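Tukstead book auction — anyone else watching lot 182?

Forum: Collecting > Books, Letters & Paper
Replies: 14

foxedpages
Quick one before work. Tukstead have their March catalogue up. Lot 182 is a box of letters from a lighthouse keeper to his sister plus a first edition of his one novel, signed. Estimate seems daft to me, far too low. Either they haven't noticed the signature or they don't believe it. Anyone been in to view?

marginalia_mo
Not viewed. Saw the listing. "Bears signature" is auction speak for we're not putting our name to it. If they were happy they'd say signed by the author.

foxedpages
Yes I know what it means. But they use "bears signature" for everything, even the ones with a letter of provenance. Did the same last year on the botany set.

inkpot77
They do. Bought from them since 2006 and the cataloguing has always been lazy. Good for us, mostly.

quarterbound
Good until you get it home. I had a "first edition, good" off them that was a book club reprint with a jacket from somewhere else. Took nine weeks to get my money back. Nine. Phone calls, emails, the lot.

inkpot77
But you got it back.

quarterbound
After nine weeks!

marginalia_mo
Back to the lot. Has anybody got a comparison signature? There was one in the Fullwood sale, the presentation copy with the torn flyleaf. That one was accepted by everybody as far as I know.

foxedpages
I've got the old Fullwood catalogue somewhere, will dig it out tonight. From memory the capital R was very tall and he didn't lift the pen before the second name. Tukstead one looks the same in their photo but the photo is tiny.

deckle_edge
Ask for a condition report. Free. They have to send it if you ask, or they should anyway. Ask for the title page, the copyright page, the hinges and the signature with the light coming from one side. If it's facsimile the ink sits flat.

quarterbound
"They have to" — they don't. Read the terms.

deckle_edge
Fine, they usually do then. I've never been refused.

papermoth
Can I be the boring one. Why is everyone on about the novel. The letters are the thing. A signed copy is a signed copy, there will be another. A run of letters to one person in the original envelopes doesn't come up again. If somebody buys the box to strip the book out and flog the letters singly I will be properly upset.

inkpot77
It'll happen though. Dealer buys, splits, doubles his money by summer.

papermoth
Which is why I'd like a library or an archive to go for it. Has anyone told the county record office?

marginalia_mo
They've no budget. I asked about a farm diary once and got a very nice email saying sorry.

brasov_bound
Hello, I write from Brasov so I can not view, only online. Question for those who know this house. What is the premium if I bid through the website and not direct? Last time with another auctioneer I was surprised by the final number. And do they post abroad or must I find a shipper?

foxedpages
Register direct with them if you can, the website adds its own fee on top. It's all in the small print at the bottom of the lot page. Postage — they don't do it in house, they give you a list of packers. Get a quote BEFORE you bid, letters are light but the insurance isn't cheap.

brasov_bound
Thank you. And export papers?

deckle_edge
Depends on age and value and whether it's manuscript. Manuscript has different rules from printed books. Don't take it from a forum, email the auctioneer and get it in writing.

quarterbound
Agree with deckle for once.

foxedpages
Right, found the Fullwood catalogue, was under the stairs with the Christmas things. The R is tall, as I said. But he does lift the pen. There's a clear gap before the surname. In the Tukstead photo there's no gap that I can see. So now I don't know.

marginalia_mo
Well that's a fake then.

foxedpages
Or he signed it twenty years later with a bad hand. People's writing changes. Mine changes between the top and bottom of a shopping list.

marginalia_mo
Getting shakier gives you more gaps, not less.

papermoth
There's a box of his actual handwriting IN THE SAME LOT. Go and look at how he signs off to his sister. Surely somebody on here lives near enough.

inkpot77
He'd sign just his first name to his sister though.

papermoth
OK good point. Still the R.

deckle_edge
Has anyone compared the Rønning bibliography? It lists the known inscribed copies, with who had them. If this one's in there the whole argument's over.

foxedpages
Mine's the earlier printing, no list at the back. Anybody got the later one?

inkpot77
I have. Checked over lunch. Not listed, but the list calls itself incomplete, so take that how you like. Also it gets the colour of the first issue cloth wrong, it says green and every copy I've handled is blue, so I wouldnt lean on it too hard.

quarterbound
The first issue IS green. Blue is the second.

inkpot77
It is not. The blue has the misprint on the dedication page, that's the first.

quarterbound
Misprint turns up in both. Start another thread if you want this one, we'll be here all week.

foxedpages
Please do start another thread.

Condition report just in, by the way. Asked at 9 this morning, so fair play, quick. Hinges tender, spine a bit faded, some foxing to the prelims, previous owner's bookplate removed. Letters "generally good", a few split along the folds. Nothing on the signature except the same two words. I've asked again for the raking light photo.

marginalia_mo
Bookplate removed. Hmm. Why would you remove it.

deckle_edge
People do it all the time, doesn't mean anything.

papermoth
If the signature is wrong the letters are still worth the estimate by themselves. I'd bid on that basis and treat the book as a free extra. My limit stays private, obviously.

foxedpages
That's about where I've got to. Going to view in person, will take a loupe and the catalogue and report back. Keep your bids in your pockets till then please.

brasov_bound
I promise nothing :)
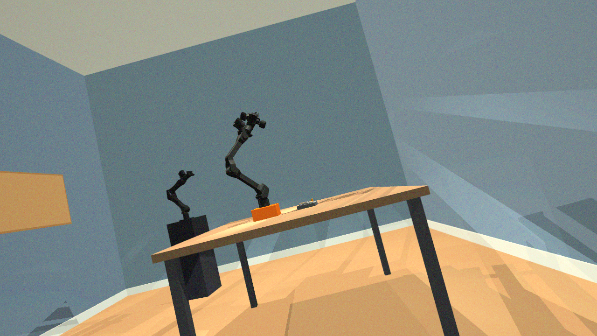 Table with dark legs, computer render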